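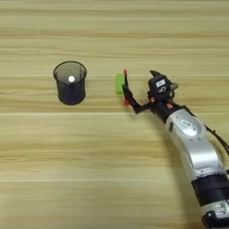

Chapter 15
Guests on Daytime Television

Daytime talk shows need a steady supply of guests. A show that airs five days a week may book several people for each episode, and most of them are not famous. They are cooks, teachers, authors, parents with an unusual story, and owners of small businesses. This chapter looks at how such guests are found, prepared, and scheduled.

The work falls mainly to the booking producer. At the local morning show Virkow Today, which we will use throughout the chapter, that job belonged to Binta Bako. In one season her office received 1,591 pitches by mail, phone, and online form. Of these, 118 led to a pre-interview, and 32 people went on the air.

A pre-interview is a phone or video call made before a guest is booked. The producer listens for clear answers, a natural speaking pace, and a story that can be told in the time available. A typical segment on Virkow Today ran roughly six minutes, including the introduction. Guests who needed longer to reach the main point were sometimes moved to a taped segment -- these could be edited -- or kept on a list for a later date.

The episode taped on Saturday, February 29, 2020, is a useful case. The leap day theme had been planned since October, and two of the guests had birthdays on that date. One canceled the evening before. Segment producer Saqib Jatoi had to rewrite the rundown, the minute-by-minute plan for the show, and move a cooking demonstration into the open slot.

15.1 Key Terms

Booking: the process of choosing a guest and confirming the appearance.

Rundown: the ordered list of segments, with the length of each.

Green room: the waiting area for guests before they go on.

Release: the signed form that allows the show to use a guest's name, voice, and likeness.

15.2 From Pitch to Pre-Interview

Most pitches are read once, and quickly. Bako's staff sorted them on the day they arrived, first by topic and then by how soon the guest could travel to the studio.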